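Last updated: January
Reading time: 2 minutes

Call for participants: does folding towels "properly" make any difference?

Every few months someone sells a new way to fold a towel. It saves a third of the shelf, it keeps the pile soft, it calms you down. We at Nutatbridge have read the claims and have yet to find one with decent numbers behind it. Glória Bastos and Ferhat Ağca are looking for 39 adults who do their household's laundry and don't mind having their habits doubted.

You would fold the same set of towels two ways, your own and one we teach you, then put them away in a wire basket and on a shelf. We measure the space they take up and the time you spend. Sessions last 90 minutes. You come twice.

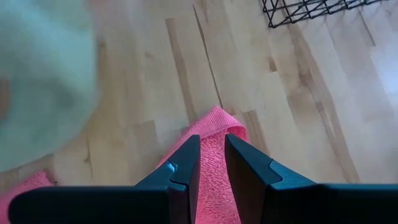
Towels cause more arguments than shirts do, and most of the arguing is over edges. One camp says the hem goes inside, the other says it goes out where you can grab it. A ribbed band like the one on the pink towel doesn't behave like the looped terry beside it, and at a corner it can lift and curl over on itself. Whether that matters once the towel is in a stack is something we'd like measured before anyone writes another book.

Pay is $162 for both sessions, none of it for agreeing with us. People who sell organizing services can't take part. If you already own a folding board, tell us.

Write to Yoga Yusof at the Nutatbridge front desk, quote study 654, and say how you fold now. One sentence is plenty.

Recent calls
Sock pairing: is it worth it?
Drawer dividers, second round
Part-time laundry room assistant, Trajkovski building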